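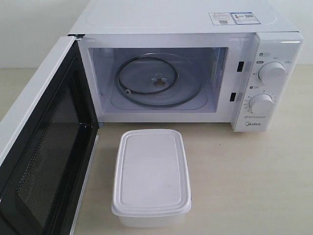 Ultonen, reading a draft of this chapter, asked why a whole unit on cell setup starts with fingers and not with code. Fair question. Because the fingers wear first.

# Chapter 4: Looking After the Gripper

Running case for this chapter: the Brurkton cell. One arm, two fingers, a wrist camera, a household microwave to work on. Log says 2,000 cycles since the last finger change. Service interval in the Fakent manual is shorter than that, so we're overdue. Typical.
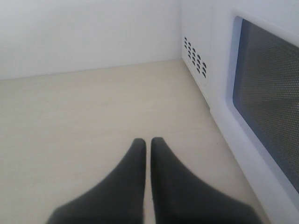
Start with closure. Jog the fingers together slowly, watch the tips, stop at contact. Write down the gap reading. Ours was 79 counts after the last change; anything over 200 and you re-zero before doing anyting else. Don't skip this and fix it later in software. People do.

Next, the dial approach. Low speed, one hand by the stop button. 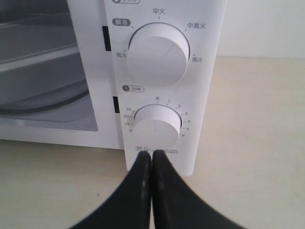
**Fig. 4.2** Fingers near the timer knob, indicator at off.

Check the approach height against the taught point. If it's off, reteach the point, save, run it again. Then again from the other side, the error is not always the same both ways.

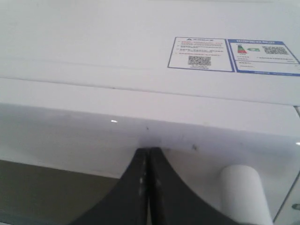

Wipe the finger pads. Dry cloth, no solvent. Look for scuffs and flat spots, log them with the cycle count. Check the camera bracket screws too, they work loose more often then the finger screws. Allow 370 seconds for the full check, section 4.1 has the sheet.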